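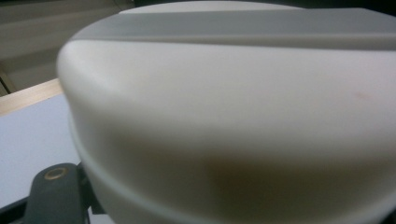 Plastic housings in the home

A plastic housing is the outer shell of a household article, such as a kettle, a bread bin, a lamp base or a small kitchen appliance. It covers the working parts or the contents and gives the article its shape. Most housings for the home are moulded in two or more pieces that meet at a seam. White, off-white and cream have long been common colours, as they go with most kitchens and bathrooms.

Shape

Many housings have a rounded body with a flatter top. The rounded part is usually called the shoulder. Curved walls are stiffer than flat ones of the same thickness, so a domed shell can be made with less material. A flat top gives a place for a lid, a handle or controls, and there is often a small step where it meets the body.

The lower edge may be finished with a rim, set apart from the body by a shallow groove. On some articles the groove marks a real joint between two mouldings. On others it is only a line in the mould, put there for looks or to hide slight unevenness in the surface. The two can be hard to tell apart without turning the article over.

Materials

The plastics most often used are ABS, polypropylene and polystyrene. ABS is hard and takes a good finish. Polypropylene is lighter, bends a little before it breaks and stands up well to hot water. Polystyrene is cheap but brittle, and is found mainly in articles that are seldom moved.

Surfaces may be glossy or matte. A matte surface hides fine scratches and fingerprints at a distance, but its texture can hold grease. A glossy one wipes clean more easily and shows every scratch.

Marks and discolouration

Pale plastic shows marks readily. Small pink or reddish spots may come from food colouring, ink, cosmetics or, in damp rooms, from bacteria growing on soap residue. Brown or tan patches may be caused by tea, cooking grease, tobacco smoke or heat. A glossy or satin surface can also pick up the colour of a worktop or a nearby object, and this is sometimes taken for a stain until the article is moved.

General yellowing is a different matter. It is a change in the plastic itself, brought on by light and heat, and cannot be washed off. It tends to be uneven - the side facing a window goes first.

Cleaning

Mains appliances are unplugged and left to cool before cleaning. A soft cloth with warm water and a little washing-up liquid is enough for most dirt. Grooves and seams can be cleaned with an old toothbrush or a cotton bud, kept only slightly damp so that water does not run inside. For a stubborn stain, a paste of bicarbonate of soda and water may be left on for a few minutes and wiped away. Scouring pads dull the surface, and acetone will soften ABS and polystyrene.

Disposal

Electrical articles are taken to a recycling point for small appliances. Plain plastic containers and lids may carry a resin code on the underside, but local rules differ on whether hard plastics are collected.

See also: Bread bin; Injection moulding; Kettle

Page last changed 28/11/2022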